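Fishing Injuries and First Aid on the Water: Your Questions Answered

Mekitum Charters, last updated September 20, 2024

Thanks for stopping by! We get a lot of the same questions from families before a day out on the boats, and most of them come down to hooks, spines, stings and what on earth you do if something goes wrong a long way from the ramp. We've tried to answer them the way we would if you were standing at the counter with a cuppa.

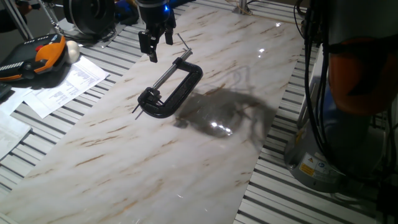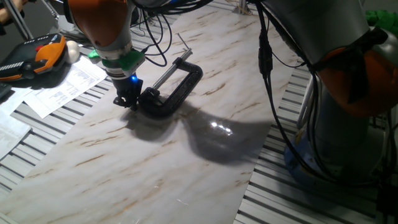
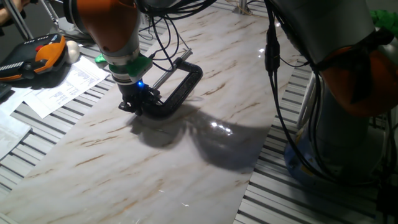
Which fish should the kids keep their hands off?

Anything with spines, and if you're not sure what it is, treat it as though it has them. Catfish and flathead are the usual culprits in the Bakilana estuary. Their spines are sharp and they thrash about when you least expect it, so let the skipper take the fish off the line. We don't mind one bit, and we'd much prefer to be asked.

Somebody's been spiked. What do we do first?

Tell the skipper straight away, even if it looks like nothing much. For a small fish spine wound to a hand or foot, the usual first aid is to soak it in hot water, as hot as the person can comfortably stand – test it yourself first on a hand that isn't hurt, as sore fingers are poor judges of temperature. Then clean it well, cover it and have a doctor look at it, particularly if there might be a bit of spine still in there.

What if the spine is stuck in deep, or it's in the chest, neck or belly?

Leave it exactly where it is. Please don't pull it out, however tempting that is. Keep the person still, pad around it and call triple zero. The same goes for any trouble breathing, faintness, or bleeding that won't settle. If you're already in the car and the person gets worse, pull over somewhere safe and ring, and let the ambulance come to you.

Can you get a hook out on board?

Sometimes, if it's shallow and nowhere near the face. A hook anywhere around the eye stays put until the hospital deals with it.

Do we need a tetanus shot before we come?

It's a good thing to ask your GP about, especially if you can't remember your last one. Plenty of our regulars couldn't tell you what decade theirs was in!

What's in the first aid kit?

Each boat carries the Fundine marine kit, which has 51 items in it, along with a thermos of hot water that we fill before leaving the Zevport ramp. If anyone in your group has allergies, do bring their own medication and let us know where it's packed.

Will my phone work out there?

Mostly, though it drops out past the second channel marker. Every skipper has a marine radio and keeps it on all day.

What should we wear?

Closed shoes for everyone, including Grandpa, who will tell you he has fished in thongs for 40 years. A hat, long sleeves and sunscreen too, please. Life jackets are on us, and we have them right down to toddler sizes.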